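Section 4: Hanging the Grerkis roller blind

4.1 Before you start

Read this section through once before drilling. The Grerkis blind is supplied in two widths and both are fitted the same way. Fabric can be trimmed, but it cannot be lengthened, so confirm the width against the order slip before the protective sleeve is removed.

You will need a pencil, a spirit level, a steel tape measure, a drill with masonry or timber bits to suit the wall, and a step ladder rated for the person using it. Wall plugs are supplied for masonry only. Plasterboard fixings are sold separately under the Hindex name.

CAUTION: Check for electrical cable and water pipe behind the wall before drilling. Cable is often run directly above a window.

4.2 Measuring

1. Decide whether the blind will sit inside the window recess or on the wall face.

2. For a recess fit, measure the width at the top, middle and bottom. Use the smallest of the three figures.

3. For a face fit, allow at least 40 mm of overlap on each side of the opening.

4. Write the finished width in the space inside the back cover of this manual. The Nguyen service desk will ask for it if parts are ordered later.

NOTE: Older houses are seldom square. If the three recess measurements differ by more than 15 mm, a face fit will give a better result.

4.3 Fixing the brackets

1. Hold the control-side bracket in position and mark both screw holes.

2. Carry a level line across to the other side and mark the second bracket.

3. Drill the four holes, fit plugs where needed, and drive the screws until the brackets are firm. Do not overtighten - the bracket face will bow and the end pin will bind.

4. Check the level again with both brackets in place. 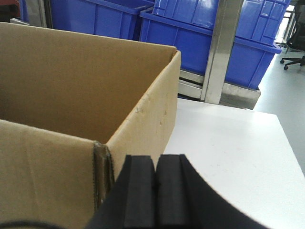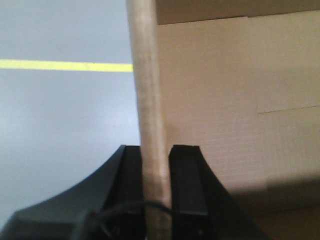
The Nondcombe trimming kit is needed only where the blind has to be reduced in width. It contains a fine-toothed saw blade, a cutting collar and a spare end cap. Practise with the collar on scrap before cutting anything that belongs to the blind. Any straight round length with a matt surface, such as the pale beige one in the second picture, will take a pencil line well and show whether the collar is holding square. Mark the full circumference, turn the work a little between strokes, and keep the blade against the collar throughout.

4.4 Reducing the width

1. Unroll the fabric on a clean, flat surface and remove the bottom bar.

2. Peel the fabric back from the tube far enough to clear the cut.

3. Cut the tube at the plain end only. The control end must not be cut.

4. Remove burrs with fine abrasive paper and press in the end cap.

5. Trim the fabric with a sharp knife and a steel rule, then realign it to the printed line on the tube.

CAUTION: Cut away from the hand holding the rule. Replace the knife blade if the fabric begins to drag or fray.

4.5 Hanging and testing

1. Seat the control end first, then compress the sprung pin and lift the other end into its bracket.

2. Lower the blind fully and raise it again. It should roll without touching either bracket.

3. If the fabric tracks to one side, lower it completely and place a strip of masking tape on the bare tube at the opposite side to the drift. Repeat the test.

4. Fix the chain tensioner to the wall with the chain taut. The blind must not be used until this has been done.

WARNING: Young children can be strangled by loose chains and cords. Keep cots, beds and furniture away from the control side of the window.

For spare end caps, quote part 229. For a replacement tensioner, quote part 19.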